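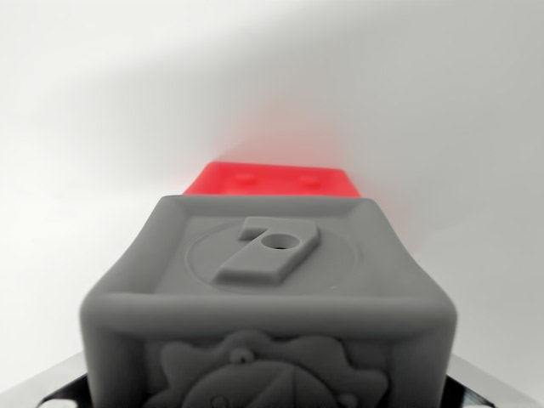 Week 6 notes – sourdough starters and why yours smells weird

24 shares 13 comments

Okay, picking up where we left off in October. I promised I'd go over feeding ratios again, so let's do it (bring your jar next time, please!).

A starter is flour, water and whatever yeast and bacteria live in them. I feed mine 1:1:1 by weight. If your kitchen runs warm, try 1:5:5 – it slows things down and you get to sleep in.

The nail polish smell means it's hungry. Feed it twice a day for a few days and it should calm down. Gray liquid on top is just hooch, so stir it in or pour it off, I do both depending on my mood. Pink or orange streaks are another story – throw the whole thing out.

For the bread itself, I keep the dough at roughly 88 percent of my usual water when the flour is soft.

Homework: read the Rahimi handout, pages 6 to 13, and write down your feeding times.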